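Forker Building, Ground Floor: Walk-Through Checklist With Comments
Checked by Driss Kabbaj, 18th February 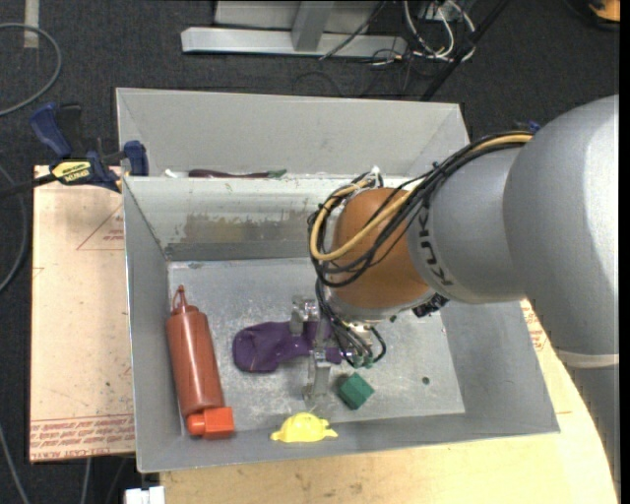 Marks: OK, Fix, or N/A. Comments go under the item.

Exits and walkways

Main entrance door closes and latches: OK
Side exit opens from inside without a key: OK
Stiff in cold weather. Needs a firm push at the bar but releases.
Exit sign lit over side exit: Fix
Left half is dim. Replacement tube on order from Illora.
Hallway clear to full width: Fix
Two pallets of copier paper outside the Huerta office. Asked them to move it by end of day.

Fire equipment

Extinguishers hung, pin in, gauge in green: OK
Extinguisher 11 tag is hard to read. Service date is August, so it can be retagged then.
Pull stations not blocked: OK
Sprinkler heads clear of storage: OK
Top shelf in the supply closet is close. Keep boxes off it.

Electrical

Panel doors closed, space in front clear: OK
Panel 2 directory is out of date. It still lists the old break room.
Extension cords used as permanent wiring: Fix
One behind the mail desk, running a space heater. Unplugged it and told the desk.
Outlet covers in place: OK

Floors and stairs

Mats flat, no curled corners: Fix
Entrance mat from Indau is curling again on the left. Second one this winter.
Stair treads and handrail tight: OK
Carpet seams: OK

First aid

Kit stocked and in date: Fix
Low on large bandages. Eyewash bottle is fine.
Emergency phone list posted: OK

Open items go to the front office. Recheck the cord and the hallway first.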